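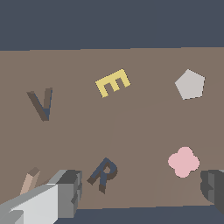
Leonidas Karras had a budget line for a robot arm before he had a clear idea of what the arm was for. He runs operations at Nondico, a contract packer that assembles puzzles, school kits and small boxed games for other companies, and last year the owners told him to automate one bench. The vendors who came through sent him brochures full of reach and payload numbers. What he wanted to know was whether a two-finger gripper could deal with flat shapes of the kind his people handle all day, and he found he could get a first answer without buying any hardware. The test job was set up in simulation, with a yellow letter E, a light gray pentagon and a pink four-lobed shape among the pieces on a brown surface. It doesn't look like much on a screen. Karras says it was the first thing in the whole process he could argue with.

The cost of getting that far was $3,029. Most of it went to a desktop computer with a decent graphics card, and the rest to Kai-wen Tsang, a freelance engineer who built the model from measurements Karras emailed her. She asked for the thickness of the board, the outline of each piece and the amount of play between a piece and its slot. He had the first two in a drawing. For the third he had to go out on the floor with a set of feeler gauges, and he came back with different answers for different production lots.

"That was already useful," he says. "We'd been quoting that gap to vendors for months as if it was one number."

Tsang ran the task 300 times. By her count, 151 of those runs ended with the piece seated properly. She reported the result in a two-page memo, and Karras sent it straight to the owners with a note saying he wanted to hold off on the purchase.

Holding off is a hard thing to sell. Money set aside for equipment tends to go somewhere else if it sits, and the bench in question was short two people. Makis Moschos, who keeps the books at Nondico, had planned on a single invoice before year's end. He ended up splitting the line into three: the arm, the gripper and fingers, and everything else. The third part turned out to be the largest once he had added guarding, mounting, electrical work, training and spare parts. It had been missing from the original request entirely.
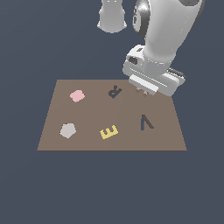 The simulated arm at the back right corner of the board. The yellow E is in the front row.

Letter shapes are a nuisance to automate. A pentagon has straight sides and can be gripped in more than one way. An E has prongs, and where the fingers close matters, as does the angle it arrives at. Tsang's advice was to write the purchase around the worst piece in the set and let the easy ones take care of themselves. She also told Karras to price the fingers separately from the gripper body. Fingers wear, they get bent, and a shop that changes products will want more than one set.

Her other suggestion was to ask each vendor for a trial on the buyer's own parts and to put it in writing. Of the suppliers Karras contacted, Astis agreed quickly and asked for a box of samples. Another offered a video of a different customer's line. He crossed that one off.

The Astis trial took seven weeks to schedule, and the lead time on the arm was on top of that. Karras now says he would book the trial before asking for the money. He would also get the simulation done earlier, while the bench layout could still be changed with a tape measure and a pencil. By the time he had Tsang's results, a conduit had already been run to the wrong wall.

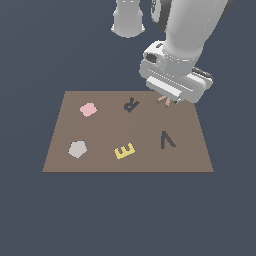
PANDLOW, November

Lefteris Makris has bought four arms in his career and regrets one of them. He is plant manager at Dimitriou, a maker of wooden toys on the east side of town, and Karras drove out to see him before signing anything. They spent a morning on the floor and then an hour in the office with Tsang's model open on a laptop: the brown board, two rows of shapes, the white arm coming down over it.

Makris liked it but had questions. Who was going to put the pieces in front of the robot? Were they coming in a tray, or dumped? At his plant the arm he regrets works fine, he said, and stands idle much of the day waiting for someone to square up its parts. He had budgeted for the arm and left the feeding to be figured out later. The feeder, when he finally bought one, cost more than the gripper.

His maintenance lead, Cornel Surdu, had a shorter list. He wanted to know where the controller cabinet would go, who could reset it on second shift and how long a replacement finger took to arrive. He told Karras to order spares with the first invoice, while the vendor was still trying to please him.

Karras went home and rewrote the request again. It now has a line for trays, a line for two extra sets of fingers and a line for a second round of simulation with the slot gap set to the loosest and tightest lots he measured. The total is higher than what the owners first approved. They have asked for a payback estimate, and Moschos is working on it. The arm itself is unchanged from the original quote, which Astis has agreed to hold through the winter.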